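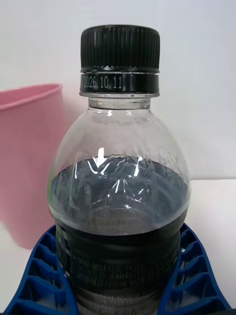 Color temperature and white paint: a thread on why the white you picked from the chip is a different white on the wall. I write lighting specs for a living and get this question from every second client.

1/ White paint has no color of its own to defend. It reflects most of what hits it, so the lamp decides the hue. A strong red wall shifts too, but you read the shift as "still red." On white you read it as pink, green or dishwater.

2/ Lamp color is given in kelvin. Standard household warm white is 2700 K or 3000 K. The number describes how yellow or blue the light looks. It says nothing about how well the lamp renders colors. That is a separate figure, CRI, and cheap lamps keep it in the small print.

3/ Two lamps marked 3000 K can differ visibly. The spec allows a spread, and it allows drift toward green or pink as well as toward yellow or blue. Green drift is the one people notice on a white wall and then blame on the paint store.
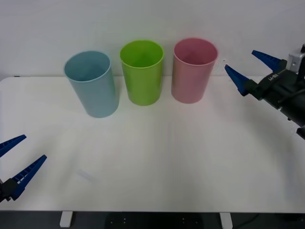
4/ Case from last October. Jessie Moncrieff had a back room done in Lill, a neutral white from a small local mixer. Two ceiling fittings, same model, bought a year apart. One half of the wall read cream, the other read faintly green. She repainted once before calling me. Same result, one coat thicker.

5/ I metered both fittings. The older one came in at 2785 K against a label of 3000 K. The newer one was close to label but sat on the green side. Swapped both for lamps from a single carton. The wall is now one color. Cost less than the second coat.

6/ Floor and furniture matter more than people expect. Light bounces off an oak floor and arrives at the wall orange. A lawn outside a low window will tint the ceiling green at noon. White tops and white walls pass the tint back and forth.

7/ Small colored things on a white surface are a decent field check. If two pastels you can tell apart in daylight go to the same gray under the lamp, the lamp is the problem.
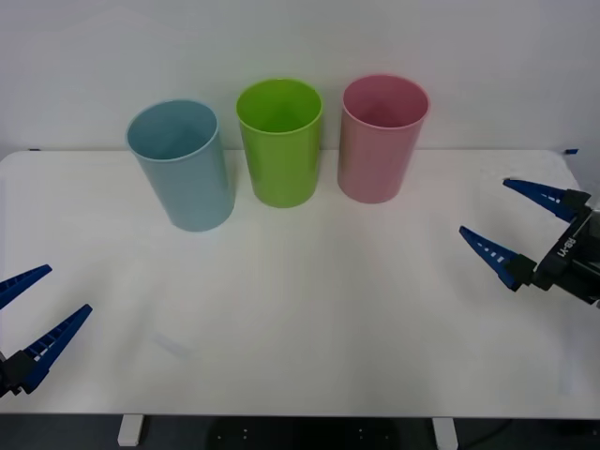 Blue, green, pink on white.

8/ Test procedure:

- Paint a board, two coats, edge to edge. No chips, no stripes on the old wall color.
- Stand it vertically. A board lying flat gets different light from a wall.
- Look at it at noon, at dusk with lamps on, and at night with lamps only.
- Use the lamps you will be living with. All from one carton.
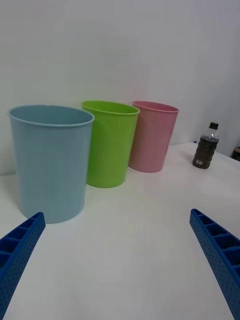 - Move it to the darkest corner and look again. Corners go gray first.
- Write down lamp model and kelvin on the back of the board. You will want it when a lamp fails.

9/ Bushra Naqvi asked whether tunable lamps fix this. Partly. They move along the yellow-blue line. Most will not correct green. I tried the Orby in my own hallway - fine at the warm end, noticeably minty in the middle of its range.

10/ For sheen: matte hides tint differences better than satin. Satin shows you a reflection of the fitting on top of everything else. In a room with mixed lamps, go matte.

11/ Meter readings and the board template are in the reply below. Corrections welcome, especially from anyone who mixes paint.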